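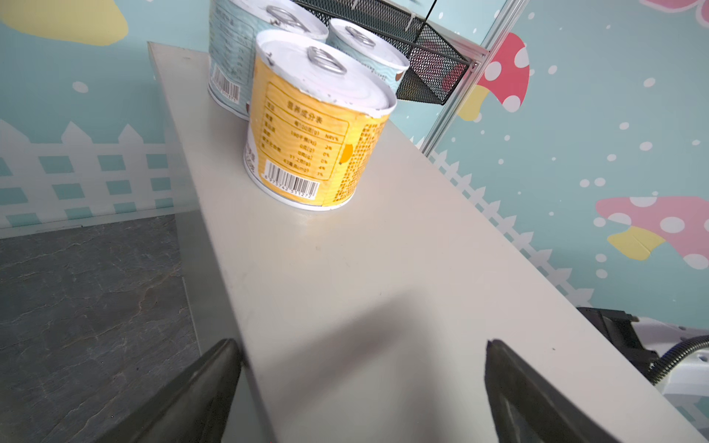

Ticket 1324: Wrist-view policy picks the wrong can when labels are turned
Project: Prolari
Component: grasp selection
Status: Resolved, one follow-up open
Opened by: Myung-ja Ki

Summary
The grasp policy does well when the can it's told to pick has its front facing the wrist camera. Turn the same can so the nutrition panel and barcode face us and it starts wandering. It heads for the gap between the cans, hovers, then closes on whichever lid is nearest. Same table, same cans, same prompt ("pick up the yellow can").

Steps to reproduce
1. Load the Bulell checkpoint from June.
2. Put the yellow can in front and the blue and white ones behind it, close together.
3. Rotate the yellow can until the panel side faces the gripper.
4. Send the prompt with the fingers open and run 7 trials.

Expected: fingers centre on the yellow can.
Got: 3 good grasps out of 7. The rest went for a blue can or timed out.

Comment, 10:40
Checked the boring stuff first. Wrist calibration is fine, gripper width reads properly, no dropped frames in the log. Swapped the USB cable anyway. No change.

Comment, 11:25
Lighting? The fingers throw a soft shadow on the table and I wondered if the model was reading it as an object. Ran it with the side lamp on and then off. The failures look the same both ways, so I'm leaving the lamp alone.

Comment, 13:10
Okay, this is where it gets fun! I dumped the attention maps at the moment the arm commits. With the front of the label showing, nearly all the weight sits on the side of the can. With the panel showing, it jumps up to the lids and pull rings. And the lids are white on all three cans, so the model has thrown away the one thing that tells them apart, the colour of the wrapper. I honestly did not expect the maps to be that clear.

Comment, 14:05
Went through the training set to see why. We have more than 700 can demos and the person setting up nearly always put the brand side toward the robot (me included, sorry). So "yellow can" was learned as "that logo", and the fine print was never part of it.

Comment, 16:30
Tried Han's rotation trick from the Brirkach runs. Before each demo you spin every can to a random angle and don't tidy them up afterward. I recorded a small batch that way, mixed it in with the old demos and fine-tuned overnight. No changes to the network and no extra camera.

Comment, Saturday, 9:15
Came in to look at the results and I'm so pleased with this one. Panel side facing the gripper: 7 out of 7. The attention stays on the wrapper the whole way in, even with the lids in plain view, and the approach is smoother too, with much less hovering before the fingers close.

One caution for anybody reusing this. I've only tested it with the yellow can in front. If it's behind the blue ones the gripper still bumps its neighbours on the way in, and that looks like a planning problem, separate from this bug.

Resolution
Fixed by random label rotation in the demos. Setup notes updated: spin the cans, every time, before you press record.

Follow-up
Repeat with the target can at the back of the cluster. Assigned to Myung-ja Ki.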